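About us

Hi, and welcome! I'm Araceli Sotomayor, and I started Mirthorpe with Dariusz Gajewski at a kitchen table in Tramgate, mostly by arguing about how people pick things up. Dariusz had spent years repairing packing machinery. I'd been teaching evening classes in basic electronics. Neither of us had any business plan worth the name (we had a notebook, half of it grocery lists), but we both wanted to work on the kind of handling that goes on in ordinary homes, where things are round and slippery and lying at odd angles.

There are 10 of us now. We moved out of the kitchen a while ago and into the upper floor on Ritton Lane, over the upholstery shop, so if you come by and hear a staple gun, that's downstairs.

What we do

We record people doing everyday handling jobs with hand-held grippers, one in each hand, and we get those recordings into good enough shape that a robot arm can learn from them. A lot of our day is very plain stuff. Pick up the bottle, set it down, pick up the can, pass it across, do it again a bit differently. I love it, and I know that sounds odd until you've had a go yourself, which brings me to the open day.

Our October open day

We open up once a year in October, and this last one was our best yet! We had two sessions, one at 10 in the morning and one in the afternoon, with 20 places in each. Both filled up, and a few people squeezed in behind the coat rack anyway. Dariusz did the talking in the morning and I took over after lunch, when his voice gave out.

We like to begin with the bedroom work. People expect a factory bench, and then we start talking about quilts. A soft surface is a real test, because anything round sinks into it or rolls toward you, and the pads have to come in low without dragging the fabric along. Bottles and cans are what we use most, since everybody has handled a thousand of them and has opinions about it.

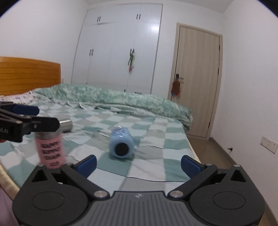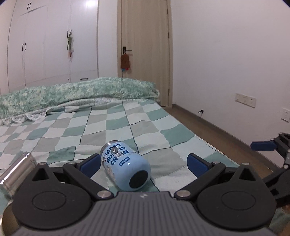 Bottle work on the checkered bed, with both grippers in view. The pink can is up in the air in the first one.

After that, we hand the grippers over. Everybody gets 5 minutes, which is never enough, and the line doubles back on itself every time. The usual mistake is squeezing too early. You see the bottle, you want the bottle, and you close the pads before you're far enough around it. My advice is to go slower than feels natural and watch the pads, not your hands. Kids are very good at this, by the way. Their parents try to be polite about waiting for another turn.

The afternoon group asked wonderful questions. One woman wanted to know why we don't just use a table for everything, and we do use tables, plenty of them, but people's stuff ends up on beds and sofas and floors too. Somebody else asked if we ever get bored. Dariusz said no and I said sometimes, so there you have both sides of the company.

How we work with others

Most of our projects are small. A team comes to us with a list of tasks, we talk through what's sensible, and we try a short batch before anyone signs up for a big one. Our longest running project is called Teoh, and it's all about two-handed handling — one gripper holding, the other reaching, and then swapping over. It has 18 tasks on its list at the moment and Dariusz keeps penciling in more.

We also visit schools in and around Tramgate when we can. We bring a pair of grippers and a bag of household things, and we're happy to come to a regular classroom.

Come and see us

You don't have to wait for October. If you'd like to visit, call or write to the office and ask for me, and we'll find a quiet hour. Take the stairs on the left side of the upholstery shop, ring twice (the first ring doesn't always work), and wear something you can move your arms in. Coffee's on us, and there's usually cake if Dariusz hasn't found it first.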